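August
By Siriporn Wongsuwan

Plurkstead wants $500 a month for Zila, its new service that supplies shops with hand-held grippers and turns their workers' motions into robot training data. The company says up to 25 household tasks can be taught this way.

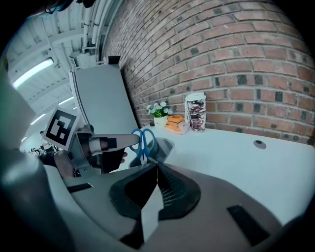

A gripper held near a pair of blue-handled scissors on a white tabletop.

Picking up scissors is one thing. Plurkstead has not published failure rates, and product lead Iker Montoya would not say when it will.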